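Ornport Toy and Game Library
Progress report to the Van Dusen Fund
27 December 2022
Prepared by Yolanda Brannigan, library coordinator

Lending

The library has been open to members since May, in the two rooms behind the Grevska Street branch. At the end of this reporting period we had 600 items on the shelves and in the catalog. The original plan called for fewer, but a preschool on the north side of town closed over the summer and let us take most of its playroom stock. Sorting that donation took up a good part of the fall. Items with missing parts were set aside and matched against each other where possible, and what could not be made whole was recycled or passed on to the art program at the community center.

Members may borrow up to four items for three weeks. We started with a two-week loan and changed it after many families asked for more time, mainly those who come in by bus from the outer part of the county. Late returns went down after the change. We charge no late fees and do not plan to.

Puzzles and sorting toys for children under four go out the most. Board games for ages eight and up were slow at first and picked up once we moved them next to the front desk. Large items, such as the play kitchen and the ride-on cars, are popular but hard to store, and we have stopped accepting more of them for now.
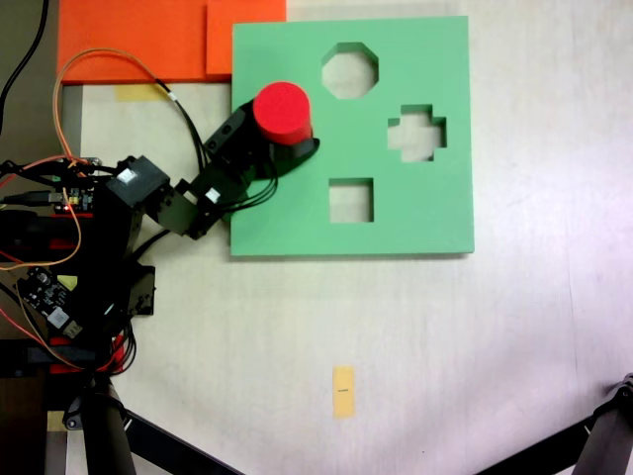
Cleaning and checking returned items remains the biggest draw on staff time. Each item is wiped down, the pieces are checked against the card in the bag, and anything cracked or split is pulled. We bought a used commercial dishwasher with part of the equipment money, and plastic pieces now go through it in mesh bags. Painted wood still has to be done by hand. The dishwasher needed a new drain hose in its first month, paid for out of the repairs line.

Catalog

Reginald Whitfield finished moving the catalog from the spreadsheet to Brivonine, the lending software named in our application. The move took longer than planned. Our old records did not separate age range from item type, so he had to go through them one at a time. Members can now search from home and place holds. Renewals by phone still have to be typed in at the desk.

Two problems are open. The software sends overdue notices in English only, and a large share of our members would prefer Spanish. We have asked the vendor for a second template and are sending the Spanish notices by hand until we get it. The label printer also drops its connection when the desk computer goes to sleep. Reginald has turned off the sleep setting for the time being.

Outreach

We held 9 family play mornings during the period, 7 at the library and the rest at the Ornport health clinic. The clinic mornings brought in families who had never used the branch. The waiting area there is small, and the clinic has offered us its meeting room for the next round.

The home child care kits are behind schedule. We promised 20 and have completed 12. The holdup is storage bins with lids that lock. The ones we picked were back-ordered twice, and the substitute we tried would not fit on the cart. The remaining bins are on order from a different supplier, and the contents are already sorted and labeled.

Staffing and space

The part-time desk position was vacant for six weeks. During that time we closed on Thursday evenings and the branch staff accepted returns for us. The position is now filled and evening hours are back to normal.

The back room is damp along the north wall. We moved the cardboard games away from it and are running a dehumidifier that belongs to the branch. The city has looked at the outside drain but has not given us a date for the work. If it is not done by spring, we will need to find other shelving space for the games.

Budget

Spending is in line with the approved budget except for two lines. Equipment is under, since the second set of shelves has not been bought. Printing is over, mostly from reprinting the member guide when the loan period changed. We ask permission to move the unspent shelving money into printing and repairs. A revised budget sheet is attached.

Next period

We will finish the child care kits, put the Spanish notices on the regular schedule, and do a full shelf count. We would also like to talk with the Fund about whether the second-year payment could come before the summer program starts, as most of our buying is done then. Yolanda can be reached at the library desk during open hours.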